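From: Belmiro Paiva
To: Plernham shared-workspace list
Subject: Re: Draft guidance, section 2: checks before the arm is enabled

Dear colleagues,

Thank you for the comments received on section 2 of the draft. I reply below to the points raised by the Staltent group and set out the wording I propose to carry into the next version.

On Monday, the Staltent group wrote:

> We support the general direction of section 2 but have two concerns.
> First, the draft says the work surface must be "clear" before the arm
> is enabled. Our household tasks use bowls and other tableware, which
> have to be on the surface from the start. Read strictly, the rule
> would prevent the work from beginning.
> Second, the draft does not say in what state the gripper should be
> left between runs. Our operators leave it open. We understand that
> at Karabulut it is closed. People who move between the sites would
> be helped by a single rule.

On the first point, the objection is accepted. "Clear" was taken from the older Elta site rules, which were written for fixed cells where parts arrive by conveyor. I propose the following in its place: "Before the arm is enabled, the operator shall confirm that the work surface holds only the objects named on the task sheet, and that no person has a hand or arm within reach of the gripper." The task sheet therefore becomes part of the check, and sites that do not yet use one will need to introduce it.

On the second point, I propose that the gripper be left open and empty between runs, with the fingers above the surface and not resting on it. An operator can then confirm from the wrist camera view that nothing is being held.

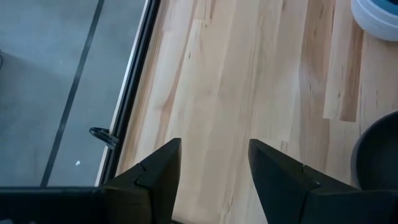
The same check should cover the edges of the working area. Several sites have tables that stand beside glass panels, rails or open drops, and the present draft treats all of these as "boundaries" without further comment. I suggest that the task sheet state which sides of the surface the arm may not cross, and that the limit be set in the controller as well as written down. A written limit alone should not be regarded as sufficient. Where the surface meets glass, a margin should be kept on the near side, and its width should be decided locally and recorded.

Two smaller matters. Clause 56 repeats clause 20 almost word for word and will be removed, with later clauses renumbered. The term "operator" will be used throughout for the person holding the enabling device, and "observer" for anyone else present in the marked area.

I have not changed the provisions on stopping the arm. Karabulut has asked for more time to comment on these, and I would prefer to deal with them in one revision.

Further comments on section 2 should be sent to this list before the end of January. Please quote the clause number and, where possible, give the wording you would like to see.

Yours faithfully,

Belmiro Paiva
Editor, shared-workspace guidance
Plernham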